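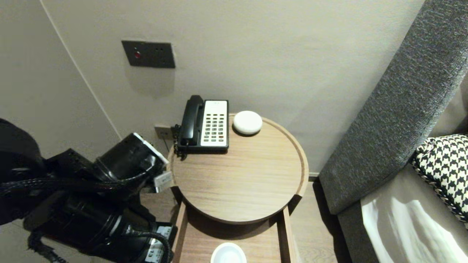
4장. 전화기 올려놓기

유선 전화기를 두네로(Dunero) 원형 협탁에 올리는 일은 조립보다 쉽습니다. 다만 조립을 마친 분들이 방심하기 딱 좋은 대목이라 장 하나를 따로 뺐습니다. 전화기는 상판 한가운데에 놓고 싶어지는 물건이지만, 뒤쪽 왼편으로 밀어 두면 벽의 콘센트판과 가까워지고 앞쪽에는 수첩과 찻잔이 들어갈 자리가 남습니다. 꼬불꼬불한 수화기 줄은 테두리를 넘어 뒤로 늘어지게 두십시오. 상판 가장자리가 살짝 올라와 있어서 볼펜은 어느 정도 막아 주지만, 줄이 넘어가는 것까지 막을 만큼 높지는 않습니다.

이 장은 3장(하부장에 상판 얹기)을 마쳤다는 전제로 썼습니다. 3장을 건너뛰고 오신 분은 상판을 한 손으로 살짝 흔들어 보십시오. 흔들리면 돌아가셔야 합니다.

4.1 시작하기 전에

준비물
- 조립이 끝난 협탁
- 유선 전화기 본체와 수화기
- 꼬인 수화기 줄
- 전화선(본체와 벽을 잇는 평평하거나 둥근 선)
- 마른 천
- 연필
- 줄자(없으면 4.2의 2번 단계에서 후회하게 됩니다)

전화기는 포함되어 있지 않습니다. 상자 바닥을 다시 뒤져 보셔도 없습니다. 일레로(Illero) 탁상 전화기를 함께 주문하신 분에게는 별도 상자로 나가며, 그 상자는 협탁보다 먼저 도착하거나 나중에 도착합니다.

상판의 지름은 540밀리미터, 바닥에서 테두리까지의 높이는 56센티미터입니다. 한 문장에 단위를 둘이나 쓴 이유는 도면을 그린 사람과 설명서를 쓴 사람이 다르기 때문이고, 두 사람 모두 양보하지 않았습니다.

주의: 상판에 올라서지 마십시오. 전구를 갈 때도 마찬가지입니다. 둥근 상판은 발판처럼 보이지만 발판이었던 적이 없습니다.

4.2 자리 잡기

1. 벽면의 전화 콘센트를 찾습니다. 콘센트판은 대개 벽 아래쪽에 낮게 붙어 있고, 회색이거나 흰색이거나 도배지 색입니다. 마지막 경우라면 손으로 더듬는 편이 빠릅니다. 가구 뒤에 숨어 있다면 그 가구부터 옮기십시오.

2. 콘센트에서 협탁을 놓을 자리까지 거리를 잽니다. 전화선은 바닥을 따라 벽 아래까지 갔다가 상판 높이까지 다시 올라와야 합니다. 직선으로만 재면 선이 허공에 팽팽하게 걸리고, 그 선에는 반드시 누군가의 발목이 걸립니다.

3. 협탁을 벽 가까이 붙이되 뒤쪽에 줄이 내려갈 틈을 둡니다. 손가락 하나가 편하게 들어가면 충분합니다. 완전히 붙이면 테두리와 벽 사이에 줄이 끼고, 통화할 때마다 전화기가 조금씩 뒤로 끌려갑니다.

4. 하부장의 트인 쪽을 방 안으로 향하게 돌립니다. 상판은 둥글어서 어느 쪽을 앞으로 삼아도 좋지만 하부장은 네모나서 그런 아량이 없습니다. 트인 쪽이 벽을 보고 있으면 그 안의 물건은 다음 이사 때 만나게 됩니다.

5. 바닥이 고르지 않으면 동봉한 받침 조각을 끼웁니다. 신문지를 접어 끼우는 방법도 있습니다. 저희가 권하지는 않지만 저희 사무실 협탁이 그렇게 서 있습니다.

6. 상판을 마른 천으로 닦고, 조립하다 올려 둔 육각 렌치를 치웁니다. 렌치를 못 찾겠다면 하부장 안을 보십시오.

참고: 창가 자리는 보기에는 좋습니다. 그러나 햇빛이 오래 드는 자리에서는 밝은 참나무색 상판의 색이 변하고, 전화기를 치우는 날 전화기 모양의 자국이 드러납니다. 이 자국은 닦아도 지워지지 않으며, 같은 모양의 전화기를 다시 올리는 것 외에는 방법이 없습니다.

4.3 전화기 연결하기

1. 수화기 줄을 본체와 수화기에 꽂습니다. 양쪽 모두 '딸깍' 소리가 나야 합니다. 소리가 나지 않으면 한 번 더 밀어 넣고, 그래도 나지 않으면 지금 꽂고 있는 곳이 맞는 구멍인지 확인하십시오. 수화기 줄의 플러그와 전화선의 플러그는 사이가 좋아 보일 만큼 닮았지만 크기가 다릅니다.

2. 전화선의 한쪽 끝을 본체에 꽂습니다. 단자의 위치는 전화기마다 다르니 전화기 설명서를 보십시오. 그 설명서를 버리셨다면 본체를 뒤집어 보시면 됩니다. 뒤집기 전에 수화기를 내려놓으십시오.

3. 전화선을 상판 뒤쪽으로 넘겨 아래로 내립니다. 이때 전화선과 수화기 줄을 한데 묶지 마십시오. 묶어 두면 깔끔하지만, 수화기를 들고 한 걸음만 움직여도 전화선까지 따라나섭니다.

4. 나머지 끝을 벽 콘센트에 꽂습니다. 콘센트가 낮아서 무릎을 꿇어야 한다면 일어설 때 머리 위를 살피십시오. 상판 테두리가 그 높이에 있습니다. 이 문장은 경험에서 나왔습니다.

5. 수화기를 들어 신호음을 확인합니다. 신호음이 들리면 6번으로 가십시오. 들리지 않으면 4.6으로 가십시오.

6. 수화기를 내려놓습니다. 당연한 말이지만, 걸려 오는 전화가 없다는 문의의 상당수가 이 단계에서 해결됩니다.

4.4 방향 정하기

수화기가 왼쪽에, 숫자판이 오른쪽에 있는 전화기는 오른손잡이를 염두에 두고 만든 것입니다. 왼손으로 수화기를 들고 오른손으로 번호를 누르거나 메모를 하라는 뜻입니다. 왼손잡이는 수화기를 오른손으로 집느라 팔이 숫자판 위를 가로지르게 됩니다. 이럴 때 전화기를 거꾸로 돌려 놓는 분이 있는데, 숫자도 거꾸로 읽어야 하니 득이 적습니다. 전화기를 상판의 오른쪽으로 옮기고 왼쪽을 메모 자리로 쓰는 편이 낫습니다.

줄이 수화기의 왼쪽으로 나오는 제품은 줄이 자연스럽게 상판 밖으로 흘러내립니다. 이것을 억지로 상판 안에 말아 넣으면 테두리 안쪽이 줄로 가득 차고, 다른 물건은 그 위에 얹혀 기우뚱하게 됩니다. 늘어진 줄이 눈에 거슬린다면 앞쪽보다 뒤쪽으로 늘어뜨리십시오. 벽은 그런 데 까다롭지 않습니다.

검은 몸체에 흰 숫자판이 달린 기종은 어두운 방에서도 숫자판의 위치를 찾기가 쉽습니다. 진회색 단추 사이에 초록색이나 적갈색 단추가 섞여 있다면 누르기 전에 기능을 확인하십시오. 색이 다른 단추는 보통 무언가 다른 일을 하며, 그 일이 무엇인지는 색만으로 알 수 없습니다. 본사의 메르야 예스켈레이넨(Merja Jääskeläinen) 씨는 이 점을 꼭 넣어 달라고 했고, 본인이 무슨 단추를 눌렀는지는 끝내 밝히지 않았습니다.

주의: 어린아이나 고양이가 있는 집에서는 줄을 테두리 밖으로 길게 늘어뜨리지 마십시오. 둘 다 줄을 당깁니다. 이 경우에는 협탁을 방구석으로 옮기고, 남는 줄은 본체 뒤에서 느슨하게 한 번 감아 두십시오.

4.5 나머지 자리 쓰기

상판의 남은 자리에는 다음 물건을 권합니다.

- 메모지. 묶음으로 된 것이 좋습니다. 낱장은 창문을 여는 순간 자리를 옮깁니다.
- 볼펜. 잉크가 나오는 것으로 하십시오. 전화기 옆 볼펜이 나오지 않는 현상에 대해서는 저희도 설명할 길이 없습니다.
- 찻잔 하나. 반드시 받침과 함께 놓습니다.
- 안경. 알이 위로 가게 둡니다.

다음 물건은 권하지 않습니다.

- 꽃병. 물이 든 물건과 전화기를 한 쟁반에 올려 두는 셈입니다. 테두리는 쏟아진 물을 상판 안에 얌전히 가두어 전화기 쪽으로 보냅니다.
- 양초. 수화기 줄은 생각보다 멀리 움직입니다.
- 다른 전화기.
- 상판보다 큰 모든 것.

하부장의 트인 칸에는 전화번호부나 주소록을 넣습니다. 전화번호부가 없는 집에서는 이 협탁의 설명서를 넣어 두시기를 권합니다. 필요할 때 찾을 수 있는 유일한 장소입니다. 칸에 물건을 너무 빽빽하게 채우면 꺼낼 때 협탁이 통째로 따라 나오니, 손이 들어갈 만큼은 비워 두십시오.

물을 쏟았을 때

1. 전화선을 벽에서 뽑습니다.
2. 전화기를 들어 올려 마른 곳에 둡니다. 젖은 전화기를 하부장 위 다른 자리로 옮기는 것은 이 단계에 해당하지 않습니다.
3. 상판의 물을 천으로 눌러 닦습니다. 문지르면 물이 테두리와 상판이 만나는 모서리로 몰립니다.
4. 모서리는 천을 손톱 끝에 감아 따로 닦고 15분 동안 그대로 말립니다. 드라이어는 쓰지 마십시오. 나무는 급한 것을 싫어하고, 휘어서 그 뜻을 전합니다.
5. 전화기가 젖었다면 전화기 제조사에 문의하십시오. 쌀통에 넣는 방법은 저희가 보증하지 않습니다. 쌀의 상태도 보증하지 않습니다.

4.6 문제가 생겼을 때

신호음이 들리지 않습니다.
전화선의 양 끝을 뽑았다가 다시 꽂으십시오. 그래도 들리지 않으면 협탁 다리나 하부장 모서리가 전화선을 누르고 있지 않은지 봅니다. 협탁은 선을 밟고도 아무 내색을 하지 않습니다. 이상이 없으면 통신사에 문의하십시오. 무엇으로 문의할지는 각자 판단에 맡깁니다.

통화할 때 전화기가 미끄러집니다.
본체 밑의 고무발이 있는지 확인합니다. 고무발에 먼지가 앉았으면 살짝 적신 천으로 닦고 말린 뒤 다시 놓으십시오. 양면테이프로 붙이지 마십시오. 떼어 낼 때 상판의 마감이 함께 떨어지며, 이때 생긴 자국은 보증 대상이 아닙니다. 지아드 카사브(Ziad Kassab) 씨의 문의에 답하여 덧붙이자면, 목공용 접착제도 안 됩니다.

수화기 줄이 심하게 꼬였습니다.
수화기를 줄에 매단 채 바닥 쪽으로 조심스럽게 늘어뜨리면 저절로 돌면서 풀립니다. 한 손으로 전화기 본체를 꼭 누르고 하십시오. 바닥까지의 거리는 4.1에 적은 대로이며, 수화기가 떨어지기에는 넉넉합니다.

전화벨이 울리면 상판에서 떨리는 소리가 납니다.
같은 상판에 놓인 숟가락이나 동전을 먼저 치워 보십시오. 소리가 남으면 하부장과 상판을 잇는 나사 6개를 차례로 조입니다. 한 개를 끝까지 조인 다음 옆으로 넘어가지 말고, 전부 조금씩 조인 뒤 한 바퀴 더 도십시오. 그래도 떨리면 벽 쪽 틈을 조금 더 벌리십시오. 벽이 떨고 있는 경우도 있습니다.

전화기가 상판에 올라가지 않습니다.
자동응답기와 팩스가 한 몸인 기종일 가능성이 높습니다. 그런 기종에는 이 협탁보다 책상이 맞습니다. 테두리에 걸쳐 놓는 것은 올라간 것으로 치지 않습니다.

아무에게서도 전화가 오지 않습니다.
4.3의 6번 단계를 다시 확인하십시오. 수화기가 제자리에 있고 신호음도 정상이라면 협탁의 문제는 아닙니다.

4.7 옮길 때

방을 바꾸거나 청소를 하느라 협탁을 옮길 때에는 전화기를 먼저 내립니다. 전화기를 올린 채로 밀면 처음 한 뼘은 아무 일도 없습니다. 전화선이 팽팽해지는 것은 그다음입니다.

1. 벽 콘센트에서 전화선을 뽑고, 선을 느슨하게 감아 본체 옆에 둡니다.
2. 전화기와 상판 위의 물건을 모두 내립니다. 찻잔은 비우고 내립니다.
3. 하부장 칸을 비웁니다.
4. 하부장의 옆판을 양손으로 잡고 들어 올립니다. 상판 테두리를 잡고 들지 마십시오. 테두리는 손잡이처럼 잡히지만 물건이 굴러떨어지는 것을 막으려고 만든 것입니다.
5. 새 자리에 놓고 4.2부터 다시 진행합니다. 새 자리에 콘센트가 없다면 이 사실은 1번 단계 이전에 확인하셨어야 합니다.

참고: 협탁을 오래 쓰지 않을 때는 상판을 분리하지 말고 그대로 천을 덮어 두십시오. 분리한 상판은 쟁반으로 쓰이기 시작하고, 한번 쟁반이 된 상판은 돌아오지 않습니다.

교체용 나사와 받침 조각은 구입처에서 신청하실 수 있습니다. 신청서에는 하부장 안쪽의 제조 번호를 적어 주십시오. 번호가 보이지 않으면 칸을 비우고 다시 보십시오. 하부장 문을 따로 구입하신 분은 5장(문 달기)으로 넘어가시고, 그 밖의 분은 6장(손질과 보관)을 보시면 됩니다.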